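3. Household Practice and the Pairing Problem

3.1 Sorting as a separate task

Studies of domestic laundry have mostly looked at washing and drying, where energy and water use can be metered. What happens after the load comes out has received less attention. Cormier and Landry treated folding, pairing and putting away as a single stage they called "finishing," and recorded it as one block of time. In our interviews, people did not talk about it that way. They described folding as something that could be done while watching television or talking on the phone, and pairing socks as a job that needed a clear surface and decent light. Several said they put it off for days.

We therefore coded pairing as its own task. A pairing session was counted from the moment the first sock was set aside for matching until the last one was either matched, returned to a holding place or thrown out. Sessions broken off for a meal or a phone call were joined if they resumed the same evening. The 36 households kept a paper diary, and in November each diary was checked against a short follow-up interview. In total the diaries held 621 usable entries. Entries with no start time were dropped, as were those where two members of a household had written up the same session.

3.2 Surfaces and layout

Where people paired their socks depended on what else the room was used for. The bed was the most common place in households with a separate bedroom, followed by the sofa and the kitchen table. Those who worked on a bed tended to spread everything out before matching anything. Those at a table more often worked from a pile, taking one sock and searching for its partner before going on to the next. We refer to these as the spread method and the search method, following Kofler's earlier study of shared apartments.
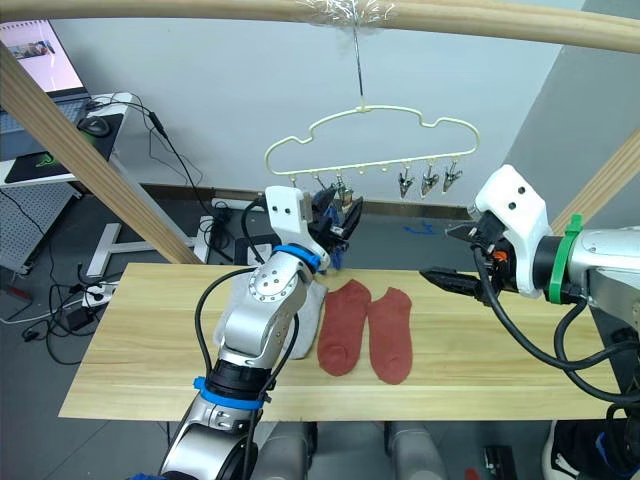
Figure 2. Two rust-red socks side by side on a light wooden board, toes pointing the same way.

Few households used only one method. A common pattern was to begin by searching, become annoyed with the near-identical dark socks, and then spread out whatever remained. One respondent in the Clunura group put it this way: "The colored ones I can do without thinking. Then I'm left with the black ones, and that's when I move to the bed and turn on the big light." Colored and patterned socks were usually matched first, whatever method was in use, and in many diaries they were not mentioned at all until we asked.

Toe direction came up more than we expected. Some respondents laid both socks flat with the toes facing the same way before rolling or folding them, and said they compared length and heel wear at that point. Others rolled the pair straight from the hand. The first group reported fewer mismatches in the follow-up interview, but they also owned fewer socks, and we cannot separate the two effects with the data at hand.

3.3 The holding place

Nearly every household had somewhere to keep socks without a partner. It could be a drawer, a paper bag, the top of the dryer or a basket shared with cleaning rags. Charbonneau describes such places as "waiting storage," and notes that things in it are rarely reviewed. Our diaries support this in part. Single socks went in often and came out seldom, except before travel or a move — two occasions when people went through the whole collection at once.

How long a single sock was kept varied with its price and its age. Plain cotton socks bought in packs were thrown out soonest. Wool socks and gifts stayed longest, in one case through two changes of address. Respondents over 30 were more likely to give a single sock a second use, such as dusting or polishing shoes, although the younger group was small and lived mainly in furnished rentals with little storage.

Sutherland has suggested that buying identical socks removes the problem altogether. The households that had tried this reported shorter sessions for the first few months. After that, uneven fading and stretching brought back the need to compare, and some respondents had begun sorting the same model by year of purchase. We return to this point in Section 5, where replacement buying is considered together with wear.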